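Sorting and Storing Mixed Fruit at Home
Household Skills Unit, Trullville Adult Learning Centre 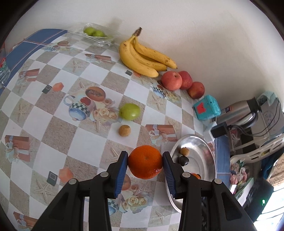 Reading time: 2 minutes

Mixed fruit keeps longer when it is sorted on the day of purchase. The procedure set out in this guide is taught in the October course and requires a clear table, a dish and a dry cloth.

Before you begin
Wash and dry your hands. Cover the table with a clean cloth, and place bananas, apples, citrus and small fruit where each can be reached easily.

Step 1. Inspect each piece
Turn the fruit slowly under a good light. A small pale scar on the peel of an orange is a surface mark and does not affect the flesh. Soft patches, mould or leaking juice do matter, and any fruit showing them should be set aside.

Step 2. Separate the bananas
Bananas give off a gas that hastens ripening in other fruit. Keep the bunch whole and store it away from the apples. Small brown specks on the skin are a sign of ripeness — such bananas should be eaten first.

Step 3. Open plastic bags
Fruit left in a closed bag gathers moisture. Remove green fruit from its bag and wipe it with the cloth.

Step 4. Use a dish for small fruit
Small round fruit rolls easily and bruises when it falls. Place it in a shallow dish in a single layer.

Step 5. Store
Apples and citrus may be kept in the refrigerator drawer, in separate compartments. Do not wash fruit until it is to be eaten.

Guide prepared by Kazue Ogura and revised by Renata Dudek.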